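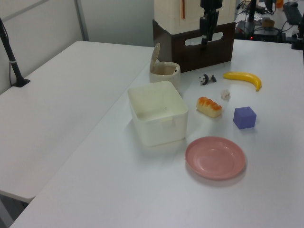 Xuelian Xiong

Ticket: Suris cell, arm stops short of the table or pushes into it
Status: closed, with grumbling
Opened: March 2018

Reported fault. The arm goes for the banana and closes its fingers on air above it. Ask for the purple foam cube and it presses down until the force limit trips. Same program, same speed, same table, supposedly. The bread has been both missed and squashed, so at least it is fair.

First thing tried. Switched it off and on. The fault enjoyed the rest and came back.

Second thing tried. Re-ran the gripper calibration from the Nikska menu. It passed, as it has passed every time since February, including the week the fingers were on the wrong way round. I no longer take this as evidence of anything.

Third thing tried. Checked the fingers for play. None. Tightened the screws anyway and felt better.

Fourth thing tried. Jogged the arm down by hand to touch the table at 16 points and wrote down the height each time. The right-hand table slopes towards the seam with its neighbour. Between the highest and lowest points there was a difference of 7 mm – on a cell where we argue about tenths.

Cause. The feet on the seam side had wound themselves in. The log gives around 4,000 picks since they were last looked at, and the locking nuts were finger-loose. Mogensen's setup sheet says to check them monthly. The setup sheet was in the drawer, in excellent condition.

Fix. Wound the feet back out, levelled the table both ways, did up the locking nuts with an actual spanner. Touched off all the points again and saved the new table height as the default. Left the left-hand table alone, as the arm doesn't pick from it, and made sure the stand clamped there hadn't been knocked.

Test. Ran 85 picks over the full set of toys, pink plate and square tub included. No trips, no air. One miss on the panda, which I put down to the panda.

Still open. Prallstead want the calibration routine to check table height as well. So do I. Raised as a separate ticket. Until that's done, please check the feet before blaming the gripper, and put the spanner back.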